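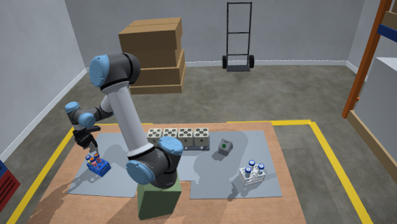
Step 1. Confirm the work area

The operator shall check that the yellow floor markings around the table are complete and that no trolley, carton or crate stands within them. At the Navum cell, stock is kept by the back wall or on the shelving. Persons remain outside the markings while the arm is enabled.

Step 2. Set out the racks

The blue rack belongs on the left-hand mat and the white rack on the right-hand mat. Each rack must lie flat and clear of the mat edge. The numbered holders at the back of the table are not to be moved by hand once a run has been loaded.

Step 3. Approach and grip

Approach speed is limited to 70 mm per second, falling to 30 mm per second within 50 mm of a tube cap. The fingertips shall be lowered vertically. If a neighbouring tube is touched, stop the run and record it on Form 193.

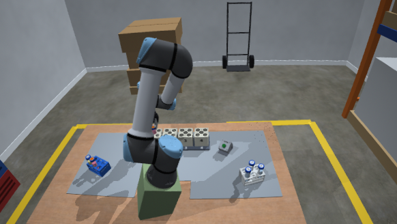 Step 4. Close the run

Return the arm to its rest position and disable it before crossing the markings. Compare the tubes in both racks with the run sheet and sign it. Any difference is reported to Omolara Yusuf on the same shift.

Changes to these steps require the written approval of Bello Eze. This version applies from 14/10/2023 and replaces the one issued in July.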